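Firkach grasping study: frequently asked questions

What did you test?
Whether a policy trained only on hand-held gripper recordings can pick up household cups it was never trained on. The training set has 3,000 recordings. We then ran 245 trials on new objects.

How many worked?
136 of the 245. Most of the misses came from clear objects, where the policy closed too early or beside the target.

Why record in homes?
Lab tables are too plain. We wanted patterned cloths, flowers, people nearby — the usual background of a kitchen or dining table.

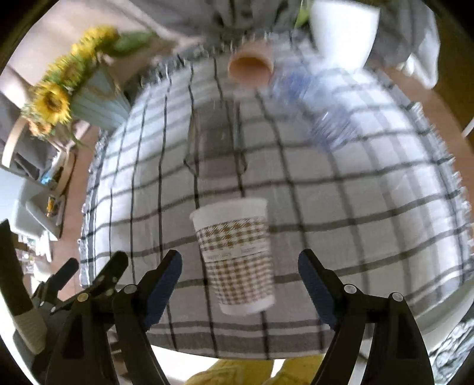 Photo: Kiều Đinh / Firkach project

Are paper cups harder than plastic ones?
A little. They crush if the fingers close too far, so we score a dented cup as a failure.

Does the view bend straight lines?
Yes. The lens is very wide, and we train on the uncorrected picture. Correcting it first made no clear difference in our June runs.

Can I get the data?
Yes, on request. Write to Kiều Hoàng and say which split you need. The 2 splits are stored separately — clear objects are in the second.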